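DIRNARCOMBE – Folk singer Darcy Gauthier, 57, has confirmed that her farewell tour is over and that the next one begins in April.

Speaking from her kitchen, Gauthier said she had meant every word of her goodbye at the Aststead show, and would mean it again at the other 2. "People cried," she said. "I'd like them to have another chance."

Her manager, Sadao Kikuchi, said 1227 tickets had already been sold for what he called the final final leg. Fans who bought the farewell album, Lava, will get 5 dollars off the follow-up, Lava: One Last Time. 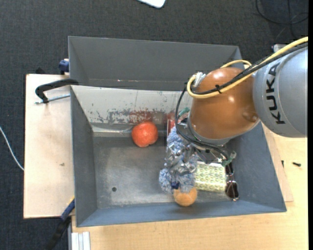
A KUKA arm reaching into a gray bin.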